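Folding machines coming to our laundry, what happens to the folders?

Posted in Work & Jobs by linenlady_drull 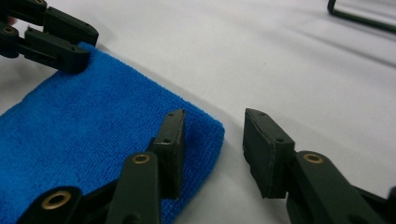 Dayana Carrillo
Is your boss talking about cutting hours, or just shuffling people around? Get that in writing before anything else, whatever the answer.

linenlady_drull
Shuffling, so far. I'm at a commercial laundry in Drullitbridge, six of us on the folding tables, and management has signed up with Tririx for grippers that handle towels. We've been told three people will be "retrained" but not for what or at what pay. I've been folding for 5 years and my wrists would love a break, but I'd like to keep my job too! Has anyone been through this?

Dayana Carrillo
Yep, we went through it at Chávez (hotel linen, mostly towels and bath mats). It was slower than everyone feared. For the first four months the grippers did the plain towels and we did everything else, fitted sheets, robes, anything with a stain that needed a second look. My labour went from folding to sorting and checking, same rate. What I'd push for is a say in the pace, as ours got set by the machine and we were run off our feet feeding it. Ask who clears a jam too, and whether that person gets trained properly. I do miss the chatting across the table, it's a lot quieter down my end now.

bert_in_dispatch
they said the same at Isico and then didn't replace anyone who left. no layoffs technically. join the union

linenlady_drull
Thanks both. Meeting's in August so I'll take the pace question in with me, hadn't thought of that one.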